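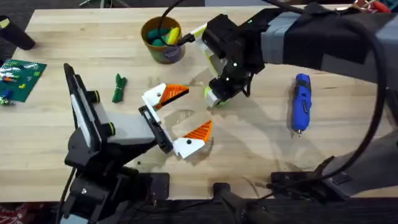

The Case for a Bare Workbench

Institutions that maintain a shared workshop tend to spend generously on tools and very little on the surface beneath them. Purchase requests for drills and rotary tools are read with care, and requests for shelving are at least discussed. The table is treated as part of the building. This essay argues that the table deserves the same attention as the tools, and that the most useful policy a workshop can adopt is to keep it as bare as the work allows.

The argument begins with wood. A butcher-block top, made of long strips glued side by side, remains among the best working surfaces available to a small institution. It is kind to parts that are dropped on it, it does not ring or slide, and it can be sanded back when it becomes rough. It also marks easily. Water leaves a dark patch. Tools leave scuffs. Many managers take these marks as a reason to cover the surface with mats, and the mats soon become a place to leave things, because a mat already looks like clutter.

At the Gostberg workshop, where the writer has served as coordinator since May, the mats were taken up in the first week. The objection raised at the time was that the wood would suffer. It has suffered to a moderate degree. Users, however, now wipe the table when they finish, which they did not do when the stains fell on rubber. A mark on wood is visible to the next person, and people behave better when the next person can see what they did.

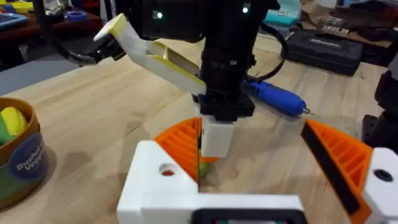
A bare table also changes how a tool is put down. The small handheld rotary tool is a good case. It is light, it has a bit at one end, and it has no natural resting position. Stood on end, it takes up very little room but may be knocked over by a sleeve. Laid flat, it is steadier, yet the bit then points at something, and the user ought to know what. Workshop rules seldom address the matter. They require that tools be returned after use and say nothing of the many moments during use when a tool is set aside for a short while.

Our own rule is brief. A tool with a bit fitted is laid down with the bit facing away from the person and away from any cord. If the tool will not be needed again that session, the bit comes out and the tool goes back to the wall. Regula Plattner, who supervises the bench rooms at Kalden, follows a stricter practice and does not permit tools to stand on end at all. Her position is reasonable. Ours is more lenient because our tables are deep and fewer people share them.

Cord should be treated in the same spirit. Loose cord spreads across a table faster than any other material, and it catches on everything. A short length wound into a coil and tied with its own end can sit beside the work all afternoon without causing trouble. The habit takes a few seconds to learn. It should be taught before the use of any powered tool, and in most induction sessions it is not taught at all.

The question of containers is more difficult. Institutions are fond of storage systems, and suppliers are glad to provide them. When our workshop was refitted, a proposal was received for a Modix drawer unit with 600 labeled compartments. The proposal was well prepared and would have suited a parts store. It was declined, on the ground that a compartment invites filling, and that a workshop of our size does not own 600 kinds of thing worth keeping. A single cup at the back of the table, holding a marker and whatever small soft pieces the current job requires, meets the need on most days. When the cup is full, something must be removed from it. No drawer unit imposes that discipline. 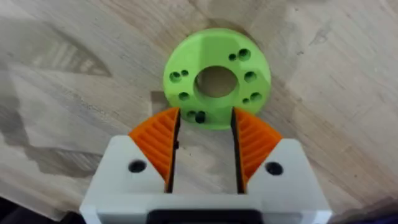 Printed plastic parts have made the case for a clear surface stronger. A part that once arrived in a bag with a drawing may now be made down the hall and carried in by hand, with no bag and no drawing. Such parts must be looked at closely before they are fitted. Holes have to be checked for stray material, rims felt for ridges, and faces turned to the light. This cannot be done well among offcuts and mugs. On pale wood a brightly colored part is found at once, and so is a crumb of plastic that has fallen from it.

Color deserves a word of its own. Hermenegildo Rosales, formerly of the Montes training center, long advised his students to print anything small in a color that does not occur in the room. The advice was regarded as eccentric by those who preferred gray. It has since saved our users a good deal of time on the floor with a flashlight, and it costs nothing where the material is bought in several colors.

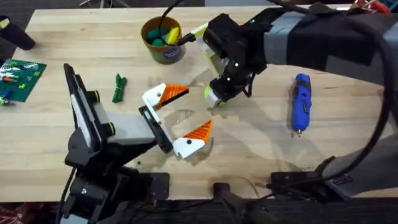
The strongest objection to a bare table concerns wear, and it should be answered plainly. Wood that is used without a cover will age sooner than wood that is protected, and an institution must be prepared to pay for its upkeep. Smudges gather first toward the middle, where hands and parts meet most often, and a patch that looks damp there should be dried before it is judged. Deeper marks call for sanding and a fresh coat of oil. In our case the work occupies two people for one morning. That is a modest charge against the yearly budget, and it has the further merit of requiring that everything be taken off the table at once, so that each object must be chosen again before it is put back.

It will also be said that tidiness is a matter of character and cannot be achieved by policy. Experience suggests otherwise. Most users are neither tidy nor untidy by nature. They follow the condition in which they find the room. A person who arrives at a clear table will usually leave it clear, and a person who arrives at a crowded one will add to the crowd without much thought. The institution's duty is to see that the first person of the day finds the wood.

We would therefore ask those responsible for shared workshops to review their tables before they approve another order for storage. The review need not be elaborate. Remove the covers, take away whatever has not been used during the past month, and issue a short written rule on where tools are to be set down. Money left over may be spent on oil and sandpaper.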